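Windholm Film Nights: Progress Report to the Grasso Fund, February

You asked for a report at the halfway point, and we have reached it, if you measure by money spent. Measured by films shown we are slightly behind, for reasons set out below.

Attendance

The season has sold 251 tickets so far. The best house was for Plirkovora, a subtitled horror picture set in a salt mine, which we had booked as the risky one. The worst was for the beloved family musical we booked to pay for it. We have drawn no lessons from this, as the spring program was already at the printer.

Five titles have been screened out of a planned seven. One was lost to a power cut, the other to a distributor who sent us the right disc case with a documentary on canals inside. We showed the canals. It was well received by the people who stayed.

Concessions

The snack counter now opens at 6:30 and takes more than the raffle ever did. Hot dogs outsell popcorn, which has not improved the quiet passages of anything.

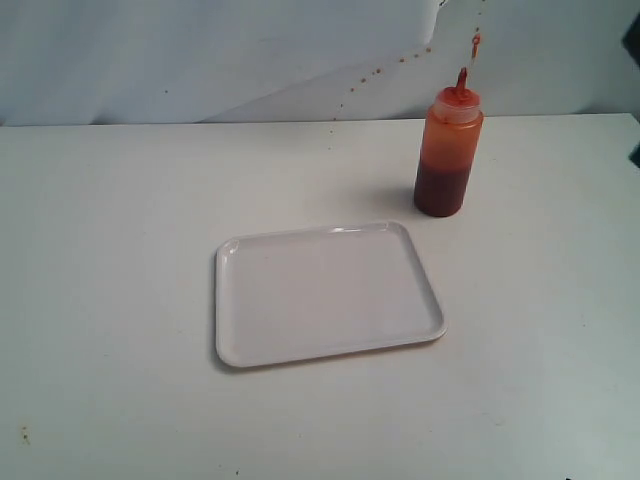 Tray and squeeze bottle on a white tabletop.

Spending

Of the grant, $2,136 has gone out. Most of that was screening licenses, followed by the replacement lamp for the Numell projector. The old lamp had been giving every film a greenish look, and several regulars had praised it as a choice by the director. We also bought 20 seat cushions. The benches are still benches, but complaints now begin in the second hour.

The line for posters is underspent. Our designer's first attempt at the Plirkovora poster gave away the ending, and the second gave away a different ending that some of the audience preferred.

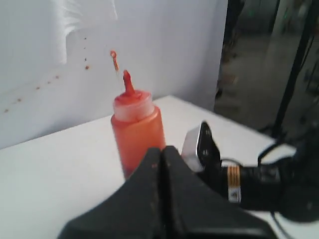
Remaining work

The two missed films will be shown on a Tuesday, when the hall is cheap. The horror double bill stays in the schedule, with an intermission long enough for people to leave politely.

We would like to move the unspent poster money to licenses and need your approval in writing. The final report will include the audience survey, including the page where someone reviewed the parking.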